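Kestard notebook > Teaching by hand > Shirt folding

3 min read

June, page 14. Entry by Refilwe, with notes from Nosipho

Moved the shirt task over to the bed. The table version was too easy on us. A hard flat top lets you slide the cloth under itself, and the arm picks up that habit and then fails on anything soft. The sheet grips back a bit, so every drag shows up in the recording.

Same hand-held pair as last month, one per hand, no remote control for this task. We tried Plellico teleop on a towel first and dropped it. The delay made both of us stab at the cloth, and the replay on the arm had the same stabbing in it.

Target is the lower hem pinched at both ends, lifted, brought over, laid down. Rules we settled on before starting:

- Close the jaws fully before lifting. No half grips.
- Both hands move together. If one side slips, put the cloth down and start that fold again. Don't cut the slip out.
- Keep the head steady and pointed at the shirt. Looking away mid-fold ruins the take for Dradico's tracker.
- Rumple the shirt differently each time. Drop it, don't arrange it.

Nosipho and I swapped every 9 takes. After that the wrist gets tired and the trigger pull gets sloppy.
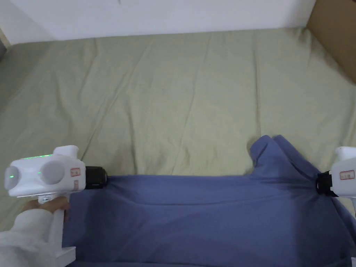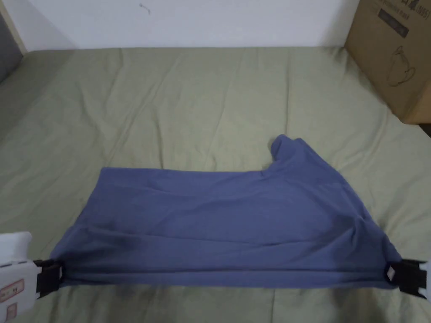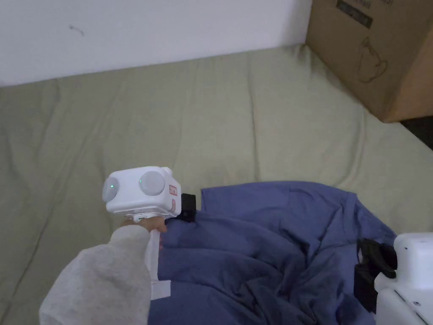

Blue shirt on the green sheet, two grippers in use.

What went wrong

Sleeves, mainly. A sleeve that rolls up during the lift stays rolled under the next fold and leaves a lump. Nosipho wants a separate smoothing motion before the second fold. I would sooner teach a wider pinch so it doesn't roll in the first place. We'll record both ways and let the Molefe replay decide.

Pinching a single layer is still hard on a soft surface. The jaw tips push the mattress down and take up sheet along with the hem. Coming in flatter helps. Two takes had sheet in the left jaw and I marked them bad.

Tracking was fine apart from one jump when my sleeve got in front of the left unit. Roll sleeves up next time - or wear something thinner.

Count

156 takes kept, counting the earlier table set. Bad ones are in their own folder with the reason in the file name. Please keep doing that, the reasons are more use to me than the takes.

To do

- Charge both grippers overnight, not just the left one.
- Check that the trigger zero is the same on both. Right feels late.
- Try a stiffer shirt on the same sheet before changing anything else.
- Nosipho: rerun the Molefe replay at half speed and note where the hem drops.

Kestard workshop notes. Questions to Refilwe Joubert or Nosipho Joubert | © Kestard | Back to top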